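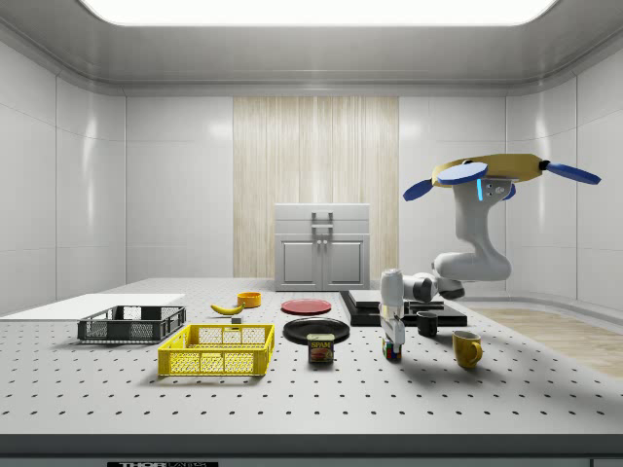
Rohani Khoo wrote under my last post that a film star who stays away for eleven films' worth of time has simply retired, and that I should stop calling it a break.

I read this two times before answering. I do not agree, Rohani, but I understand why you feel so. Let me explain in a few posts.

1/ Siqueira never announced any retirement. After "Vambridge" she said in one radio interview that she was tired of playing the worried wife. People remember the word "tired" and forget the rest of the sentence.

2/ She has received offers. A friend who works in casting told me of 3 scripts in one year, and in all of them her character dies before the interval – so that the hero can be angry. I would also say no.

3/ The one role she accepted was in "Clondine", the costume drama set in 1861. She learned to ride for it. Then the producers lost their money in November and the film was stopped with 30 minutes already shot. I would pay for a ticket to see only those 30 minutes.
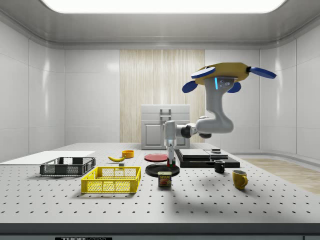 4/ About her age, which many of you mention. Male actors of 70 are still getting the love story and the song. She is much younger than this and is offered the grandmother.

5/ Now there is talk of "Hirnov", a small thriller with a first-time director. It is only talk. The director says she has read the script and asked for changes in the second half. I find this a good sign – a person who has retired does not send notes.

6/ So Rohani, I will continue to write "break". If "Hirnov" is made without her, you may remind me of this thread and I will not delete it.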